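Mollon fermenting crock: four months of cabbage later

I bought the Mollon crock in September, when our veg bag started turning up with two cabbages a week and I'd run out of people to give them to. I had been making sauerkraut in old jam jars up to then, with mixed results and a lot of mopping. I love this thing, so you may want to allow for that as you read.

It's the middle size, glazed inside and out, with a water channel round the rim and two half-moon weights. You fill the channel, drop the lid in and gas bubbles out without air getting back. Ng, who make it, also sell a smaller one, but a big cabbage fills that on its own and I'd go up a size if you have the shelf for it.
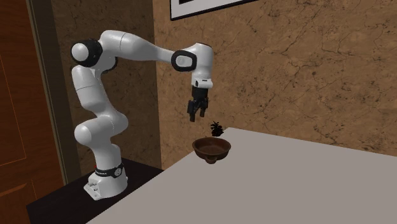
Bowl on the table, empty.

First batch was plain white cabbage and caraway. I weighed 2000 grams after trimming, worked in the salt by hand until it gave up plenty of juice, packed it down and left it in the cupboard under the stairs. On day two it began to blip – a lovely sound, like a very slow kettle! I tried it at 8 days (crunchy, a bit shy) and left the rest another fortnight, by which time it was properly sour and the best I've made.

Since then I've done red cabbage with apple, carrots with ginger, and a hot radish mix from Marius Manole, who runs the pickle stall at Vistville market and told me off for using too little salt. He was right. The radishes smelled so strongly that the cupboard had to be left open for a day, but they vanished within a week once they reached the table.

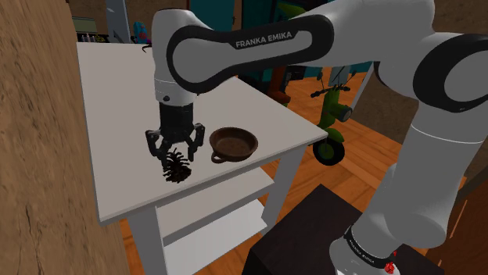
The weights are the part I'd pay for again. They sit flat, they're heavy enough to hold down shredded leaves, and they come out with one finger in the little hole. Cleaning is easy too – hot water and a soft brush, and no smell left behind so far, even after the radishes.

Grumbles? The channel needs topping up more often than the leaflet says, especially near a radiator. The lid has a small knob that's awkward with wet hands. And it's heavy when full, so choose its spot before you pack it. Cameron Wihongi from our veg group has the older model and reckons the knob was better on that.

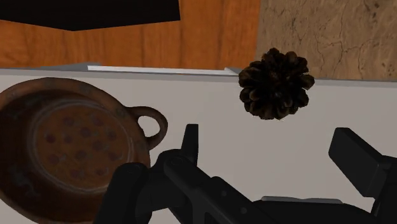 Brown pot and a pinecone on the white top.

Next up is a whole-leaf kraut for stuffing, if January King cabbages keep coming in the bag. I'll add a note underneath when it's done.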